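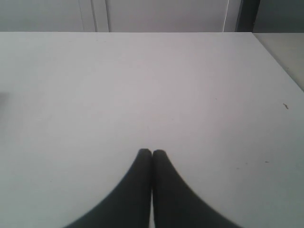 腕部相机画面,手指闭合,未夹工件。

2020年5月24日

Zadunis单元停机保养。上午做夹爪,下午做相机和台面标定,晚上跑空循环。Mwaipopo那边的备件还没到,指垫只能继续用旧的。

开机前先看了控制柜。滤网有灰,拆下来用吸尘器吸过,装回。柜内端子逐排拧了一遍,末端供电那一排有一颗能再转小半圈,其余都紧。急停按下、松开、复位,三次都正常。示教器上Stuvimico的日志翻到上次保养之后,报警一共三种:夹爪到位超时、相机掉帧、关节四温度提示。温度提示只出现过一回,在四月底连续跑的那天夜里,之后没有再来,先不管。到位超时最多,代码1204,集中在闭合动作上,打开动作一条也没有。

1204的含义,Stuvimico手册写的是“夹爪在规定时间内未报告到位”。手册给的处理顺序是先查通信线,再查供电,再查机械阻力,最后才是零点。我按这个顺序走。

通信线从法兰出来,沿小臂外侧走,到肘部进线槽。肘部那个扎带位置一直偏紧,小臂转到极限时线会被拉直。今天把扎带剪掉,线往前送了一截,重新扎,留出一个弯。用示教器慢速把腕部三个关节分别转到两端,线不再受力。插头拔下看过针脚,没有弯的,也没有发黑,用无水酒精擦过,晾干插回。改完线之后重复开合,1204照样出现,所以线不是主因,但这个弯本来就该留。

供电在夹爪端测。静止时电压正常,闭合瞬间有一点下降,幅度在Flakuvex说明书允许的范围内。端子那颗松的拧紧前后各测了一次,读数没有可见差别。供电这一项划掉。

然后拆夹爪。步骤记在下面,下次省得再翻:

先把臂移到维护位,手指朝下,离台面留一掌高。断夹爪电源,等指示灯灭。拔通信插头,插头口用胶带封住。松法兰四颗螺钉,对角松,一只手托住夹爪本体。取下后放在软布上,手指不要着力。拆指尖前用记号笔在指根内侧标左右,两根手指外形对称,装反了当时看不出来,跑起来才会发现指垫磨损的方向不对。

手指拆下以后,滑块单独推,左侧顺,右侧在行程靠近闭合的一段发涩。右侧导轨里有旧脂,颜色已经变深,混了细粉。粉是什么没有去验,看着像指垫磨下来的。用无绒布蘸清洗剂擦导轨,擦到布上没有颜色,再用木签裹布清滑块底下的角。角里最脏。清完干推一次,阻力两侧手感一致。上新脂,薄薄一层,来回推匀,多余的刮掉。脂的型号按Flakuvex说明书,不换牌子。

螺钉也换了。指根那两颗内六角有一颗口已经有点圆,再拧一次可能就出不来。换新,点低强度螺纹胶,力矩扳手拧到规定值。旧螺钉丢掉,没有放回盒子。以前盒子里混过旧螺钉,找的时候很费事。

手指的外弧面擦过。弧面不参与夹持,上面的划痕不影响使用,只看有没有裂。用手电斜着照了一圈,没有裂。指尖圆角也没有缺口。内侧面是夹持面,平放在平板上看透光,左指平,右指靠近指尖的位置有一点极细的亮线,说明那里稍微凹下去。量不大,塞尺最薄的一片进不去。记录,不处理,等备件。

装回后做零点。以前的零点是四月换控制器的时候做的,当时是先闭合再写零,没有预热。今天改成先开合若干次,等电流读数稳定再写。流程:

进入Stuvimico的维护页,解锁夹爪参数。速度降到最低一档,力降到最低一档。开到底,停,闭合到底,停,看电流曲线有没有毛刺。重复到曲线基本重合。闭合状态下看两指是否对齐,从腕部相机看一次,再从侧面用眼睛看一次。写零点。断电,重新上电,读回零点,确认没有丢。

开头那张就是闭合后从腕部相机取的。两个指尖靠在一起,中间只剩一条细缝,颜色比手指浅。判断对齐主要看这条缝是不是直的,以及两侧指尖的高度是不是一样。手指离镜头近,外侧弧边在画面里发虚,不能拿外侧边缘当基准,只能用内侧边。以前有一次拿外侧边缘算中心,结果偏了,重做了半天。

接着处理到位判断。1204的触发条件是时间,夹爪闭合变慢,到位信号就晚。右侧导轨发涩能解释变慢。手册允许把超时时间放宽,我没有放宽。放宽以后日志是干净了,下一次导轨再脏就看不到了。参数保持原值:到位等待、力上限、速度三项都没有动。只把最低力那一档的备注改了,原备注写的是旧夹爪的型号。

中午吃饭。回来以后臂已经凉下来,重新热机,按低速程序走了一圈。关节四没有异响。

下午先做腕部相机。支架螺钉两颗,检查,紧。镜头用气吹,再用镜头纸从中间往外擦。擦完在白台面上取了几幅空画面,找固定不动的黑点。方法是臂水平移动一小段,前后两幅比较,跟着台面走的是台面上的东西,停在原处的是镜头或者传感器上的。比完没有停在原处的点。画面右侧有一粒很小的深色东西,移动后位置跟着变,属于台面。再往下靠近右指的一侧还有一道更淡的短痕,也属于台面。

台面的反光一直是麻烦。白色哑光面,光均匀,但左边和中间比右边亮一些,右下角偏灰偏蓝。自动白平衡开着的时候,臂往右移,整幅颜色会慢慢变。今天把白平衡和曝光都锁住。曝光值取台面中央,不取右侧。锁住之后在左、中、右三处各停一次,右侧偏暗但还在可用范围。指尖和台面的反差很大,找指尖没有问题;找浅色工件可能会吃力,等有了工件再试。

掉帧的报警也查了一下。掉帧发生的时刻和存盘重合,磁盘写入慢的时候就来。把临时目录从系统盘换到数据盘,旧的临时文件清掉。是否解决,要看今晚的空循环。

手眼标定。标定板放在台面中部,姿态取了14个,覆盖高、低、左倾、右倾,以及绕腕部轴线转动。去年的标定只取了正上方附近的姿态,平面内看着准,高度方向差。这回有意把倾斜的姿态多放了几个。其中有一个姿态角点识别不全,是标定板的一角被手指挡住了,手指在画面下方正中,标定板放得太近就会挡。把那个姿态换掉,重新取,总数不变。解算后的残差比去年的小,各姿态之间没有特别突出的。结果存两份,一份在控制器,一份在本机,文件名都带上夹爪序列号的末几位。

台面平面单独测。在指尖装探针,探针碰纸片,纸片刚好抽不动的时候记高度。测点共11处,四角、四边中点、中心,另外在常用取放区再加两处。台面靠远端那条边比近端略低,左右之间没有明显倾斜。用调平脚调了远端两只,调完把全部测点重新测过,远近差已经小到不用再调。锁紧螺母锁紧,锁紧以后又测了中心一点,没有跑。

台面右边紧挨着的那块灰色台面,比主台略低,没有纳入标定。程序里已经把那一侧设成禁区,边界按主台的斜边往里收一点。原来的边界是一个正方框,靠右有一段伸到了主台外面,以前没出过事是没有程序走到那里。改完以后用示教器慢速往右推,到边界停住,报软限位,正常。左侧和远端的边界也推过一次,都停在台面以内。

远端后面是灰色的板面。相机抬平的时候会把板面带进画面上沿,其中有竖的接缝,偏右有一条浅色的细竖线,再右边紧挨着是一条深色竖条。这些直线会被边缘检测抓到,之前有两次把台面远端的边认错,就是和这些竖线连到了一起。处理办法:检测区域上沿往下压,只留台面,远端边只在专门的步骤里找,并且只接受接近水平的线。远端边到右侧会折下来斜着走,那一段也不参与拟合。改完以后在几个高度上试,远端边都认对了。

参数改动汇总,按Stuvimico页面的顺序:白平衡,自动改锁定。曝光,自动改锁定。检测区域上沿,下移。远端边角度过滤,新增。右侧软限位,由直边改斜边。夹爪零点,重写。手眼标定,替换。台面高度,替换。临时目录,更换。超时时间,未改。力和速度,未改。改之前的整套参数已经导出,放在备份目录,备注写“保养前”。

傍晚清台面。无绒布,少量酒精,从远端往近端擦,一个方向,不来回。那粒深色的东西擦掉了,那道淡的短痕擦不掉,指甲摸上去没有手感,算作表面痕迹,位置记进台面档案,以后看到不用再查。工具收走,标定板装盒。台面上不留东西再启动。

空循环跑500次,内容是从待机位下到取料高度,闭合,抬起,移到放料高度,打开,回待机。速度用生产档。前面一段我站在旁边看,手放在急停上,没有异常以后改为在桌边看曲线。闭合电流前后一致,没有早上拆之前那个小台阶。到位时间比保养前短,而且离散小。跑完以后日志里没有1204。掉帧有一条,出现在开头,后面没有。那一条的时刻和程序加载重合,与存盘无关,暂时归到另一类,下次加载时再看会不会重复。

跑完摸夹爪外壳,温,不烫手。右侧导轨端部有一点脂被挤出来,擦掉。指根螺钉的记号线没有错位。法兰螺钉用扳手再验一次,没有转动。

没有做的:右指的夹持面凹陷,等Mwaipopo的备件。小臂线槽盖有一个卡扣断了,现在用扎带压着,需要订一个。关节四温度,下次连续跑时单独记录。带工件的抓取没有试,空循环说明不了夹持力够不够。示教器右上角的触摸有时不灵,没有查。

Flakuvex说明书里的导轨保养间隔是按洁净环境写的,照那个间隔,右侧导轨今天还不到期。下次提前做,间隔减半,先按这个排进Stuvimico的提醒里。提醒已经设好,内容写了“先推右滑块,看闭合一端”。

备件到货后要做的顺序:换两侧指垫,透光检查,重写零点,指尖位置重新验,手眼标定不用重做,只验中心一点。指垫要成对换,旧的左垫即使还平也不留用。

收工时臂停在待机位,夹爪打开,伺服断电,控制柜锁上。钥匙挂回原处。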